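Kapitel 4
Vom Schnittraum in den Saal: Testvorführung und Kinostart

Lernziele
Nach der Bearbeitung dieses Kapitels können Sie
– die Arten der Vorabvorführung unterscheiden,
– den Ablauf einer Testvorführung beschreiben,
– einen Fragebogen für das Testpublikum auswerten,
– die Zahl der Startkopien begründen.

4.1 Einstieg: Ein Film sucht sein Publikum

Die Produktionsfirma Hutstead hat eine Familienkomödie fertiggestellt. Der Rohschnitt dauert 131 Minuten, der Verleih Sturkus möchte den Film im Dezember in die Kinos bringen. Produktion und Verleih sind sich über die Länge nicht einig. Die Regie will eine Nebenhandlung behalten, die der Verleih für entbehrlich hält. Beide Seiten vereinbaren eine Testvorführung in Tosov, einer Stadt mit einem einzigen größeren Kino.

Eingeladen werden Personen, die den Film und seine Entstehung nicht kennen. Mitarbeitende der Filmbranche und ihre Angehörigen sind ausgeschlossen. Der Saal ist am frühen Abend voll besetzt, und nach dem Abspann füllen die Gäste einen Fragebogen mit 41 Fragen aus. Gefragt wird nach dem Gesamteindruck, nach einzelnen Figuren, nach Stellen mit nachlassender Spannung und nach der Bereitschaft, den Film weiterzuempfehlen.

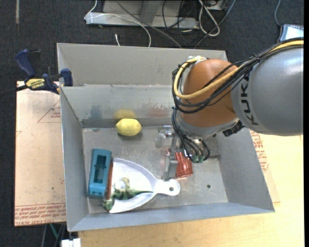 Die Auswertung beginnt noch am selben Abend. Dabei werden zwei Werte getrennt betrachtet: die Bewertung des Films und die Empfehlungsbereitschaft. Ein Film kann gut bewertet und trotzdem selten empfohlen werden, etwa wenn das Publikum ihn für eine kleine Zielgruppe geeignet hält. Für den Verleih ist der zweite Wert meist der wichtigere, denn nach dem ersten Wochenende tragen vor allem Empfehlungen den weiteren Besuch.

4.2 Begriffe

Testvorführung: Vorführung einer noch veränderbaren Fassung vor ausgewähltem Publikum. Das Ergebnis bleibt vertraulich.

Pressevorführung: Vorführung der fertigen Fassung für die Filmkritik, in der Regel mit einer Sperrfrist für Besprechungen.

Premiere: erste öffentliche Aufführung, oft in Anwesenheit von Regie und Besetzung. Sie dient der Werbung und liefert kaum verwertbare Daten.

4.3 Von der Rückmeldung zur Startgröße

Der Film aus dem Einstieg wurde nach der Vorführung gekürzt, die Nebenhandlung blieb in knapper Form erhalten. Nun musste Sturkus über die Startgröße entscheiden. Ein breiter Start in 1316 Sälen verlangt ein hohes Werbebudget und muss sich früh auszahlen. Ein schmaler Start kostet weniger, lässt dem Film aber nur dann Zeit, wenn die Kinos ihn im Programm halten. Die Kinokette Bednárik sagte ihre Säle für zwei Wochen zu und machte die Verlängerung von den Besucherzahlen abhängig.

Wie solche Vereinbarungen aufgebaut sind und wie die Einnahmen zwischen Kino, Verleih und Produktion aufgeteilt werden, behandelt der folgende Abschnitt.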